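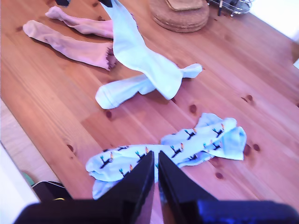

May, 6:40 a.m. Woke before the alarm and started on the socks. The backlog has been in the hall closet since the move from Rukdale and I have been taking it in small lots at the pine table, a few at a time, laid flat. The first lot was five: two pink, two white, one light blue with a pattern. Pairing by color takes no time. Pairing by length and elasticity takes longer and is the part I had been skipping, with the result that I own a good number of pairs which match in color and in nothing else.

Method, for the record. Lay the sock flat without stretching. Measure heel to toe, then heel to cuff. Pull the cuff to its limit across the ruler, let go, wait 30 seconds, measure again. If the cuff comes back to within 2 mm of its resting width it is sound. Over that it goes in the house-only bag. Holes at the toe are darned if smaller than a pea, otherwise the sock is cut up for dusters.

The pink cuffs have begun to fray along the rib. I trimmed nothing. Cutting a loose thread on a ribbed cuff opens the next course and then the one after that, which I learned on the gray pair in the winter. A drop of fabric glue on the wrong side, worked in with a toothpick, holds for a dozen washes or so. I have the Fesen glue, which dries stiff, and half a tube of the older kind, which does not. Used the older kind.

The blue one is still single. Its partner was not in the closet, the machine gasket, the duvet cover or the bag from the laundromat on Ngau Street. I wrote to Tsung-han Chung, who had the other half of the dryer load the last time I stayed there. He answered at lunch that he would look. He has said that before regarding a pillowcase.

Washer notes. The default spin in the new place was set at 1,088 rpm according to the display, an odd number I can find no reason for in the manual. Dropped it to 900 for socks and underwear. They come out heavier and need an extra evening on the rack, but the elastic should last longer. Will compare at the end of the summer. Temperature unchanged. No softener. Softener coats the fiber and the white ones slide down inside the boot.

The whites have gone slightly blue, or they look so at the table in the morning. Possibly the detergent, possibly the blue sock washed in with them. To test, run one load with only whites and plain powder, and check against the unworn pair from the Kana box. Should have thought of that before throwing out the old detergent bottle, as I no longer know what was in it.

Afternoon. Second lot done, all black, all the same make, slow going. Sorted by cuff wear and marked each pair inside the hem with a stitch of colored thread. One stitch for the newest, two for the next, three for the oldest. It takes a few minutes per pair and saves holding them up to the window later.

Folding: stopped rolling one cuff over the other. It keeps the pair together but leaves one cuff stretched all week. Now laid flat, toes together, folded in thirds, stood on edge in the drawer. The drawer is shallow and the long whites stand proud by a finger's width, so they go at the back where the frame is higher.

9:15 p.m. No word from Tsung-han. Wiped the table down and put the ruler back in the kitchen drawer. Glue on the pink cuffs still tacky, left them on the windowsill overnight. Remaining in the closet: one full bag and the wool ones, which need a separate wash and a new bottle of wool soap.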